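4.2 What we heard from the back rows

I'll admit I went into this part of the study expecting a dull result. Yupin Ongart and I had put the Yensuk ceiling speakers into 20 classrooms at Lelwood, and I figured the kids up front would notice nothing and the kids in back would say "it's fine" (they say that about everything!). Instead we got 2,542 usable comment slips, and a whole lot of them were about who gets to talk, which we hadn't even asked.

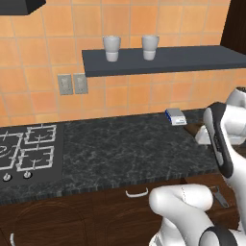 Figure 2. Two white cups on the wall shelf, simulated kitchen.

The slips fell into two piles pretty fast. One pile was about the teacher's voice, and those were mostly happy. The other was about classmates. A student in the third row answers a question, the teacher nods, and everybody behind her has missed it. Mayuree Prasertsri read that second pile twice and marked every slip that mentioned asking for a repeat, and she found that students would rather let it go than raise a hand. 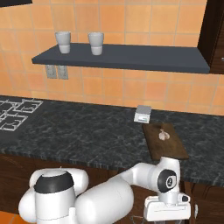
So in February we added a pass-around microphone, the Plimitora handheld, and left the speakers just as they were. Teachers grumbled for the first week, mainly over charging it, and one class kept forgetting it in a drawer. After that the slips changed tone. We saw longer answers quoted back to us, and kids started naming each other: "I liked what he said on Thursday," that kind of thing. I love those slips, but they're soft evidence and I've treated them that way in Section 5.
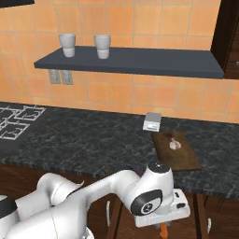 Did the handheld slow lessons down?
A little, mostly at the start of a discussion while it made its way across the room. Teachers who handed it out before asking the first question lost the least time, and we used their routine in the Kernard follow-up.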